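Bråten Play Kitchen Storage Unit

Home > Playroom > Storage > Bråten

Item no. 3398
Made by Trestier. Design: Siv Åberg.

A low, open unit for toy food, pans and dressing-up things. It has five shelves and stands 100 cm wide, so it fits under most windowsills. The back is closed and the front edges are rounded.

The unit comes flat-packed with all screws and a hex key. You will need a cross-head screwdriver and a second person to hold the side panels. Allow an hour. Fix it to the wall with the bracket supplied before children use it.

Finish
White or birch. The white has been a slightly warmer shade since January, so please tell us if you are matching an older unit.

Shelf load
17 kg per shelf, spread evenly. Do not let children climb on the unit.

Care
Wipe with a damp cloth and dry straight away. No bleach or scouring pads.

What people keep in it
Long orange object, then grey plastic pan or ladle: 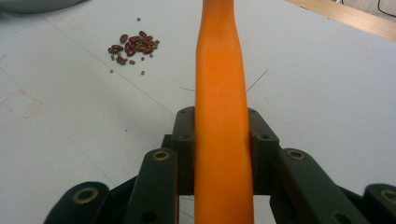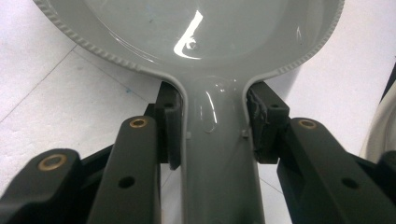
Delivery and returns
Sent in one box, kerbside delivery only. Unopened boxes can be returned to the Valtari warehouse. For missing parts, write to Agnes Sandberg in customer service and give the item number and the colour.

Goes with
Coloter stacking trays, small and medium
Trestier wall hooks, pack of four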